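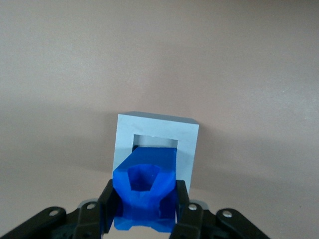
The square block, against a plain wall.

The Weighing Room

Rosaire Bouchard kept the ferry office at Undel for 30 years and never learned to swim. When he retired they gave him a clock and a lift home, and in April his niece Hélène came up from Hiebert to help him clear the back room before the new man started.

The back room was where they used to weigh freight. The scales had gone long ago. What was left was paper, mostly, and coats people had left on the boat.

"Do you want these?" Hélène said. She was holding up a pair of men's boots.

"They're not mine."

"Do you want them, though?"

He tried one on. It was too small, so she put them in the box for the church.

They worked until noon and ate sandwiches on the step. The ferry was halfway back from Drunach with two trucks on it. Rosaire watched it come in. Taras Kushnir was at the wheel now and he brought it in faster than Rosaire liked, but it touched the ramp softly enough.

"He's all right," Hélène said.

"I didn't say anything."

After lunch she found the ledgers. They were in a tea chest under the window, wrapped in a tarp, and the bottom ones had gone soft with damp. She read bits aloud while he sorted keys. Seed potatoes. A piano, charged as two cows. One coffin, empty, going over, and the same coffin coming back three days later at no charge.

"Who was that?" she said.

"Matilde Antunes's husband. He wanted to be buried on this side."

"And you didn't charge her."

"My father didn't. I was just the boy then."

She turned the page. At the bottom of it, in a different hand, someone had written 341 and underlined it.

"What's this number?"

Rosaire came over and looked. He took his glasses off, wiped them on his shirt and looked again.

"That's what she owed at the store," he said. "Dollars. He'd run it up the winter he was sick. My father must have been working out what he could do about it."

"What did he do?"

"I don't know. He sold the horse that spring. He said it was lame."

"Was it?"

"I rode it to school the week before."

Hélène put the ledger to one side, apart from the others. Outside the trucks were coming up the ramp one at a time, and the office floor shook a little with each of them. One of the drivers leaned on his horn and Rosaire raised a hand at the window.

Matilde was still living, over in Drunach, in the yellow house past the grain shed. She was nearly 100 and deaf in one ear. Rosaire had taken her across and back for most of his working life, and she had paid him every time, in coins, counted out of a green purse. She had never mentioned the store. Neither had he, not having known there was anything to mention.

"You could take it over and show her," Hélène said.

"What for?"

"She might like to see it."

He went back to the keys. There was one for the fuel shed and one for the gate, and a dozen that fitted nothing he could remember. He dropped those in a coffee can.

At four o'clock the last boat but one was loading. Rosaire put on his coat, tucked the ledger under his arm and walked down to the ramp. Taras asked him where he was going.

"Over," Rosaire said, and felt in his pocket for the fare.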